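**Subject:** Re: [fireo-kit] white tray, rack and peg blocks - the new set
**From:** Laine Mägi
**To:** fireo-kit list

Hello all, and thank you Rasmus for such good questions! The new set has been on the bench since Saturday and I've been dying to write about it.

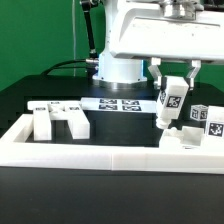 I've put my answers in between your paragraphs, so it gets long. Skip to the end if you only want the file changes.

> On Saturday evening, Rasmus Eglītis wrote:
>
> I'm about to make my own copy of the set and I'd like to get the tray right first time. Last year's plan has walls so low that the blocks hop straight over them, and I spent half my evenings on my knees looking for them under the radiator. Are the walls in the new plan worth the extra material?

Yes, yes, yes. Raised walls all the way round are the best thing about the new tray. The inside length is 412 mm and I would leave it alone, even if your table is bigger. Mine started out longer and I kept pushing things into the corners where they were a pain to get at. At 412 there's room for the rack on one side and a decent stretch of clear floor beside it.

Keep the frame white and the floor dark, please! I know it looks a bit stark, but white parts on a pale floor simply vanish as soon as the lamp is on. I tried grey card first and it was neither one thing nor the other. Black card from the art shop was much better, and a piece of dark felt is lovely if you can get it to lie flat (I can't, mine has a ridge in it and I've gone back to card).

> The front rail is too long for my printer. Did you do yours in one piece or join it? I don't mind a seam if it doesn't end up as a step.

Join it, don't worry about it. I did two halves with a 9 mm overlap on the inside, clamped them against the edge of a steel ruler and left them overnight. Then a very light rub with fine paper, wrapped round a flat block so your fingers don't dig a hollow. You'll probably still find the join if you go looking for it. Run a fingernail across and if it doesn't catch, stop sanding! My first rail got thinner and thinner because I wanted it perfect, and it ended up with a waist.

> Next, the rack. Mine wobbles. It's only two legs and a bar, so I don't see how I've managed to get it wrong, but I have.

I have made that exact rack, Rasmus. Twice! It's nearly always one leg a hair longer than the other. Make both legs in the same go, side by side, and rub the feet down together, on a sheet of fine paper taped to something really flat - a bathroom tile is ideal. Put the bar on afterwards, with the legs already standing on the tile. If you glue the bar first and fix the feet later you'll chase the wobble round all afternoon.

Leave the gap between the legs open, too. Duyên Mai suggested a cross-brace on the list in February and I did build one, and it's very sturdy, but it fills up exactly the bit you want free. I've put the brace in a drawer. Duyên, I still love it, I'm going to use it for the spice shelf.

The little markers go along the top of the bar: one near each end and one in the middle. Stick the middle one first and work outwards. I used to start from the left and by the time I got to the right everything had crept.

> Last thing, the marker labels. I've been cutting them with scissors and they look like it. What paper are you using, and does the big board need anything special?

Now we get to my favourite part, so bear with me.

For the labels I've settled on the matt Durkau sheets. The glossy ones look gorgeous in the packet and dreadful under a lamp. Cut with a new blade and a metal rule, always leaving a white border round the black square. Scissors curl the edge and it never quite goes back down. I've cut 467 of them since the winter, for my own set and for the ones I've posted out, and I still spoil a few each time, usually the last ones before tea.

The board with the four big markers in a two-by-two grid is easier than it looks. I don't cut those separately any more. Print all four straight on to one sheet, then mount the whole sheet on a flat white board, so the spacing looks after itself. Lorcan sent me an offcut from Fikham which was flat as anything, and before that I used the back of an old picture frame, perfectly good for a year. Smooth from the middle with the side of your hand. If you get a bubble, prick it with a pin. Peeling it up again is a disaster, don't ask me about the third board.

The blocks want a marker on the front and another on the side, and you should decide which face is the front before the backing comes off! I pencil a tiny F on each one. The short peg underneath should be rounded at the tip, just enough to take the sharp edge off. I do it with three or four turns in a scrap of fine paper. More than that and you've got a cone.

So, the file changes, for those who've skipped down:

- Tray: front rail now comes in two halves as well as the one-piece version. Walls raised to 17 mm.
- Rack: legs on one plate, bar separate. Brace moved to the extras folder.
- Label sheet: wider white borders, and the faint cutting lines are grey now.
- Blocks: no change to the size, so your old ones still fit.

Saulius Strazds asked me off-list if the old rack can be used in the new tray. It can, I've had both in there, though the old bar is a bit chunky and you may want to trim it.

Rasmus, do send a note when your rail is joined, I want to hear how the overlap went on your printer. I've got spare label sheets in an envelope if you'd like some to practise on, just send me your address again as I've lost the one from last time.

All the best,
Laine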